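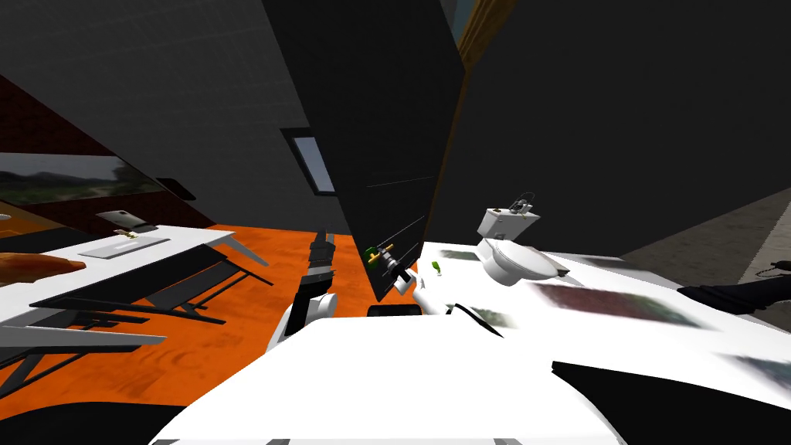
Search tickets Enter keyword or ticket no.

Ticket 7-220: Invoices print twice, second copy blank
Opened by: Mebrat Beyene, Prillcombe office
Assigned to: Paweena Sitthichai, Cultent support
Status: Resolved (see last entry)
Opened: 2/6/18

Mebrat Beyene wrote:
Since the Vustix update every invoice comes out of the upstairs printer twice. The first copy is fine. The second copy has our letterhead, the page number, and nothing else, so it looks like a bill for existing. We have already mailed one to a customer, who called to ask if it was a discount.

I have restarted the printer, the PC and Vustix, in that order and then in the other order. Packing slips print normally. Statements print normally. It's only invoices.

Paweena Sitthichai wrote:
Thanks for the clear write-up. Could you check the following:
- Settings > Documents > Invoice > Copies. It should say 1.
- Print an invoice to PDF and tell me how many pages you get.
- Does it happen from another user's login?

Mebrat Beyene wrote:
Copies says 1. The PDF has two pages, the second one blank with letterhead, so I suppose I owe the printer an apology. Same from the login at the front desk.

I should mention that we have 500 sheets of the good letterhead left and it is not cheap. At this rate we'll be invoicing on the backs of the blank invoices.

Paweena Sitthichai wrote:
Then it's the layout and you can leave the printer alone. Please switch to plain paper for now. Can you export the invoice template (Documents > Templates > Export) and attach it here?

Mebrat Beyene wrote:
Attached. It's called "invoice_FINAL_wannasri_new2". I didn't name it. It was set up last July when we took over the Wannasri accounts, by someone who has moved on to better things.

Paweena Sitthichai wrote:
Got it. The footer block in this template is set to a fixed height of 74 mm and holds the old Wannasri payment terms in white text on white. Before the update Vustix clipped anything that ran past the bottom margin. Now it starts a new page for it, as the release notes say under "Improvements."

So your second page isn't blank. It's a full set of payment terms in white.

Fix:
1. Open the template and click the empty area under the totals.
2. Delete the text block named Footer_old. Leave Footer alone.
3. Save under a new name.
4. Set the new one as default for invoices, then print one to PDF before you print to paper.

Mebrat Beyene wrote:
Did that. One page. I selected the white text before deleting it and it asks for payment within 7 days by check or fax. I don't know how you pay by fax.

Step 4 was grayed out for me – I had to log in as admin to change the default. Might be worth adding for the next person.

Paweena Sitthichai wrote:
Added to the help article. Credit notes use the same footer, so check that template before you send one. Marking as resolved.

Mebrat Beyene wrote:
Checked. Credit notes had it too, and so did the quote form. All gone now. Putting the good paper back in.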